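Ce site utilise des cookies pour mesurer l'audience. Accepter | Paramétrer

Cellule Warnora : dérive de la prise sur bols, caméra poignet

jkauppinen
Cellule de tri de bols, pince parallèle à doigts noirs, caméra montée au poignet. Depuis le remontage des doigts, le point de fermeture tombe 2 mm à côté de la consigne. Étalonnage main-œil refait deux fois, 17 poses chacun, même résidu. Les reflets au fond des bols gênent aussi la détection du bord.
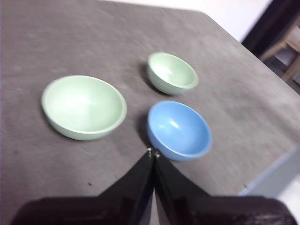 Le plateau est gris et n'a pas été déplacé. Je soupçonne le repère outil, hérité de l'ancienne configuration Nurnar. Quelqu'un a-t-il déjà vu ce cas ?

nieminen_maint
Repère outil, oui. Un étalonnage main-œil donne la position de la caméra par rapport à la bride, il ne dit rien sur les pointes. Refaire le TCP par pivot sur une pointe fixe, doigts fermés.

ranano16
Pas d'accord pour commencer par là. Si les doigts ont été démontés, vérifier d'abord le serrage et l'appui sur les mors. Un TCP appris sur un doigt mal plaqué sera faux à la prochaine collision.

nieminen_maint
Le serrage se contrôle en cinq minutes, d'accord. Mais un doigt mal plaqué donne en général un écart variable. Ici il est constant – à confirmer par jkauppinen.

jkauppinen
Constant, même direction dans le repère bride. Vis contrôlées, rien à reprendre. Je refais le pivot.

M. Turunen
Pour les reflets : baisser l'exposition et ajuster l'ellipse sur le rebord extérieur. Le fond du bol ne sert à rien pour la prise. Un polariseur aide, au prix de la luminosité.

ranano16
Le polariseur au poignet, j'ai essayé. L'effet change avec l'orientation de la caméra, je l'ai retiré.

jkauppinen
Pivot refait, le Z était faux aussi. Écart sous 0,5 mm après correction. Exposition pas encore touchée.

Contact | Mentions légales | Haut de page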